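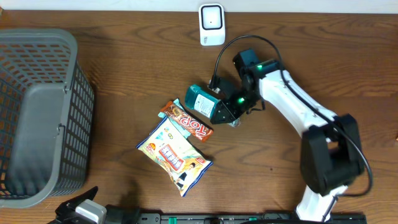
Pergola footings on clay, attached or freestanding?

Forum: Outdoor Structures > Pergolas, Patio Covers and Gazebos

walldale_dan
Posted Sat 4 April
Planning a pergola off the back of the house, 12 ft projection by 16 ft wide. Slatted roof, no solid cover for now, though I may add polycarbonate panels in a year or two. Four 6x6 posts if freestanding, two posts and a ledger if attached. Soil is heavy clay that shrinks badly in summer. The existing patio is a 4 in slab with no thickened edge that I can find.

Two quotes so far. Zatel wants to surface mount the posts on the slab with wedge anchors and bolt a ledger to the house. Wubshet Carpentry wants a freestanding frame with four poured piers, slab cored out at each post. The second quote is higher by 811 dollars. Is the difference justified, or is the slab good enough for an open roof?

eyerusalem_d
What is the wall behind the ledger? Brick veneer, stucco, or siding over sheathing? That decides the attached option before you get anywhere near the soil.

walldale_dan
Brick veneer, single wythe, with an air gap.

eyerusalem_d
Then the ledger is out unless it is carried through to the rim joist with standoffs, and most inspectors here want a stamped detail for that. Veneer is not structural. It is tied back to the framing with thin metal ties and it should not carry a roof load, open slats or otherwise. Ask Zatel what they are fastening to. If the answer is "the brick," get another quote.

Freestanding also avoids the flashing question.

posthole_mike
Slightly disagree. A freestanding pergola has no lateral support from the house, so everything depends on the post bases and the knee braces. I have pulled down more wobbly freestanding ones than attached ones. If you go freestanding, the standard post base brackets do very little against racking. They hold the post in place and resist uplift. They do not make a moment connection.

Attached with a proper standoff detail is the stiffer structure for less lumber.

Berhanu W
Stiffer, yes, but tied to a house that moves differently from the patio. On shrinking clay the house footing and a shallow slab do not move together. I attached mine in July, the driest part of the year. By the end of the wet season the outer beam was high by enough that you could see it without a level. The ledger end had not moved at all. Rafters were toe-screwed at the ledger and two of them split.

I rebuilt it freestanding on piers below the active zone. Has not moved since.

posthole_mike
That is a footing problem. Your outer posts would have heaved freestanding too if they were on the same slab.

Berhanu W
All four would have moved closer to the same amount, and nothing would have been pinned to the house. But agreed, the slab was the cause. My point is that the Zatel quote combines both problems: slab bearing outside, fixed ledger inside.

lemlem_jemal
On the slab question alone. The weight of an open pergola is small and a sound 4 in slab will usually take it in compression. Uplift is the one to look at, and it changes completely if you add the polycarbonate. An open slat roof lets most of the wind through. A solid panel roof 12 by 16 is 192 square feet of surface for the wind to get under. Wedge anchors near the edge of a thin slab are a poor way to hold that down. Edge distance matters, and on most patios the posts end up exactly where the edge distance is worst.

If you think there is any real chance of panels, size the footings for panels now. Retrofitting piers under a standing frame costs far more than 811.

walldale_dan
That is useful. The posts would be 4 in from the slab edge to clear the walkway. Zatel did not ask about future panels and I did not mention them.

lemlem_jemal
Mention them. Then ask for the anchor model, embedment depth and the manufacturer's minimum edge distance, in writing. Four inches from the edge to the face of the post puts the anchors somewhere between that and the post centerline depending on the base plate. It may or may not pass. They should be able to tell you without a site visit.

Zinash_B
How deep is Wubshet proposing to go with the piers? "Poured piers" can mean anything. I have seen a bucket-sized lump of concrete described as a pier on an invoice.

walldale_dan
Quote says 12 in diameter, 36 in deep, belled at the bottom, two verticals of #4 bar, standoff base cast in. No sonotube mentioned.

Zinash_B
36 in is reasonable for a lot of places, but ask your building department for the local figure. For clay, use a tube or at least line the top section. Pouring straight against clay gives you a rough side wall that the soil grips when it swells, and that lifts the pier. A smooth sided upper section with the bell below the active zone is the usual answer. Also check that the top does not mushroom out at grade. Cut it back square if it does.

Isolate the pier from the slab with expansion material where they core it. If they pour the pier tight to the slab, the slab will lift it.

kneebrace
Nobody has brought up drainage. Where does the downspout at that corner discharge? If it empties beside a post location, fix that first. Moisture difference from one post to the next does more damage than the average moisture level.

walldale_dan
One downspout does discharge onto the slab near the left rear post. I can run it underground to the side yard.

desta_alemneh
Going back to posthole_mike on racking, because I think it is the best argument against freestanding and it has a simple fix. Knee braces in both directions at every post, minimum 24 in legs, through bolted or fixed with structural screws, not nailed. A lot of kits supply braces in one direction only and they are too short to do much. Check what the Wubshet drawing shows.

The other option is embedding the posts in concrete, which gives you real fixity at the base. I do not recommend it in clay with wood posts. Steel is another matter.

posthole_mike
Agree on braces in both directions. I would go 30 in on a 12 ft span if headroom allows. Do not agree that embedded posts are always bad. Ground contact rated 6x6 in gravel backfill, no concrete collar, lasts a long time.

desta_alemneh
In sand, yes. In clay the gravel column fills with water and stays full. We are not going to settle this one.

kneebrace
Any opinions on the Skonalico aluminum kits? They are supposed to be freestanding and engineered.

lemlem_jemal
Have not installed one. For any kit, look for a footing schedule in the manual that gives uplift per post for your wind speed. If the manual only shows surface mounting to "existing concrete" with no slab thickness, treat the engineering as applying above the base plate only.

walldale_dan
Update. Zatel confirmed the ledger would be anchored to the veneer with sleeve anchors. I asked for a rim joist detail and they said it was never needed on an open roof. They did not supply an edge distance.

Wubshet sent a revised sketch with tubes on the top section, expansion joint at the cored openings and braces both ways at 30 in. Price went up by another 154. Rear posts are now set clear of the brick so there is no contact with the house. Permit application is included.

eyerusalem_d
Take the second one. Leave enough room behind the rear beam to get a brush or pressure washer in. Also confirm the gap does not put the rear piers over the backfill beside your foundation. That soil is often loose and may be deeper than 36 in.

walldale_dan
Had not considered the backfill. How far out does it normally extend?

eyerusalem_d
Depends on whether you have a basement. With a crawlspace, usually a couple of feet. With a basement it can be considerably more, and you either move the rear posts out and cantilever the rafters back toward the house, or go down to undisturbed soil.

walldale_dan
Crawlspace. I will have them probe it before coring.

posthole_mike
Call for utility locates before that. The gas line on mine was 7 in off where the drawing had it.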